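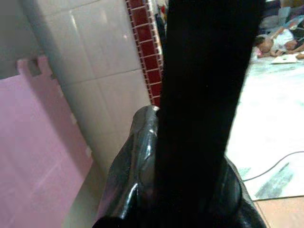
Clostura 2 est disponible dès aujourd'hui, et je suis ravi de vous l'annoncer ! Pour ceux qui nous découvrent, c'est le gestionnaire de mots de passe de Siltau, mon bébé depuis la toute première version (enfin, le nôtre, l'équipe va râler). On a refait le coffre, la recherche et l'apparence. Le thème sombre, vous nous l'aviez réclamé : j'ai voulu le même contraste que sur la photo, un noir bien brillant accroché de reflets blancs, et du noir mat à côté pour reposer les yeux.

Côté pratique, l'import reprend maintenant les fichiers de 16 navigateurs et gestionnaires, et le générateur va jusqu'à 96 caractères. Le partage familial arrive aussi, avec un coffre commun et un coffre privé par personne. La mise à jour est gratuite pour toutes les licences achetées depuis juin, les autres passent à la version 2 avec 80 % de remise. Noemi Lindgren répond aux journalistes qui veulent une clé de test, écrivez-lui sans hésiter !

21/11/2025, par Toivo Kokkonen, Siltau

Commentaires

Brinley : Import nickel chez moi, sauf les notes qui ont perdu leurs accents.

Strickland : Et la version Linux, c'est pour quand ?

Toivo Kokkonen : @Brinley, bien noté, on corrige. @Strickland, on y travaille !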